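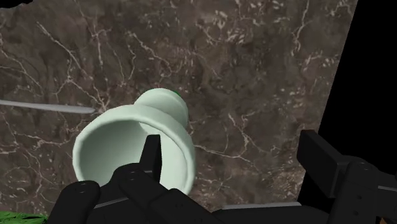

Simulation view: Orport two-finger gripper, fingers open, at a footed cup on a marble worktop.

Orport two-finger gripper: product page and safety notice
2023-07-23
By Flor Carhuamaca, product support, Lultska

The Orport is an electric parallel gripper for light table-top handling: cups, bowls, small packaged goods. Both fingers are driven by a single motor through a pair of linkages. It mounts on any arm with a standard tool flange and takes power and signals through the wrist connector. It is supplied with plain finger blocks. Pads are ordered separately.

Customers running firmware release 11 should read the next section before using the gripper again.

Fault: unexpected opening after a false grip signal

Under release 11 the gripper can report "object held" when there is nothing between the fingers. The arm controller then carries on with its programme as if the pick had worked. When it reaches the place step, the gripper receives an open command and drives the fingers out at full speed, wherever the arm happens to be.

The fault was reported by Rarnano, who use the Orport on a line that sorts tableware. One finger had come down inside the mouth of a goblet and the other outside, well clear of the wall. The inner finger met the lip at an angle during closing. Motor current rose past the hold threshold, the gripper signalled a grip, and the arm lifted. The goblet was tipped over and rolled off the table. The fingers then opened at the place position and struck a guard post, bending the right linkage. The cell gate was closed and there were no injuries.

Cause

The hold signal in release 11 is derived from motor current alone. Earlier releases also compared finger position with the expected width of the object. That comparison was taken out to shorten the cycle and should have been kept as a default. Any side load on a single finger can now produce the same current as a proper grip. Footed and flared objects are the worst case, as the approach point calculated from above may lie over the bowl, the stem or the foot depending on how the object is resting.

Kjell Lundgren of our test group reproduced the fault in simulation and afterwards on the bench. In simulation it occurred most readily with the gripper coming in low and the fingers fully spread, so that one finger overlapped the opening of the cup. On the bench, a lip thickness of 3 mm or more was enough to trigger the signal. Thinner lips flexed and the finger slid past.

Affected units

All Orport grippers running release 11, whatever the date of supply. The release number appears on the status page of the controller under Tool. Units on earlier releases are not affected. The Gwilliam gripper uses a separate force sensor in each finger and is not affected.

What to do

Stop automatic running until one of the following has been done.

Install release 13. This restores the position check and adds a limit on opening speed when the arm is moving. Both are on by default. The position check needs an object width for every pick; a pick without one will stop with fault code 2.

If release 13 cannot be installed at once, set the hold threshold to manual, enter a minimum finger gap in the pick settings, and reduce opening speed to the lowest value. Cycle time will increase. Do not run with the cell gate open or with the gate switch bypassed.

After any collision, isolate power and inspect both linkages before restarting. Check that the fasteners at the knuckles are tight and that the fingers close square to each other. A bent linkage must be replaced as a pair with the opposite side. Do not straighten it. Repeat the zero position routine once the new parts are fitted.

Residual risk

Release 13 does not detect a finger inside a hollow object if the gap happens to match the width entered. For cups and goblets, use an approach that places both fingers outside the widest part of the bowl, and test it in simulation with the object standing and on its side. If the object can arrive in more than one position, program a separate approach for each.

Spare parts

Linkage pair, finger blocks and knuckle fasteners are held in stock. Linkage pairs needed because of this fault are supplied free of charge against the serial number of the gripper. Please return the damaged parts, unrepaired, with a copy of the controller log.

Contact: Lultska product support, Orport desk | © 2023 Lultska | Back to top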